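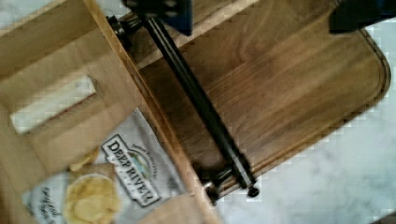
Teaching the arm its first kitchen job
Reading time: 3 minutes

By May our robotics club at Sekbridge had an arm that could wave, nod and point at things, and everyone wanted it to do something useful! So we started the Furkovura project – one counter, one arm, lots of short practice runs. If your club fancies trying the same, this is how we go about it.

1. Set up the counter first. Put the big things down, then the small ones, and mark the corners of anything that must go back to the same spot. We use pencil on masking tape.

2. Pick one object and one move. "Tidy the kitchen" is far too big. "Lift the orange and put it on the board" is lovely.

3. Check the view from the wrist before you record anything. Open the gripper, bring it down slowly and look at what the small camera shows. If the fingers hide the thing you want to grab, tilt the wrist a little and try again.
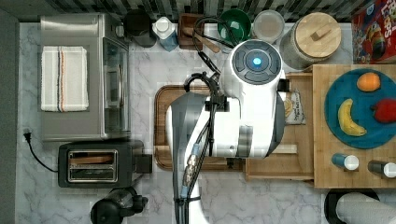
4. Keep your cables up and out of the way. Swing the arm through its whole reach by hand, with the power off, and watch for anything that pulls tight or drags over the worktop.

5. Record in batches of 15, then swap drivers. Tired hands make wobbly runs, and everybody gets a turn that way.

6. Name your files straight away. Lukian Lysenko wrote us a little script called Visik that does the numbering, and it has saved us so much grief. We're on run 2619 now, which still makes me grin.

7. Watch your runs back at the end of the session and bin the bad ones. We had 800 good ones before we tried any training, and I'd happily have waited for more.

Next time I'll go through the settings we use for slow, gentle grips – soft fruit is great fun.

We use cookies to remember your preferences. Accept | Manage settings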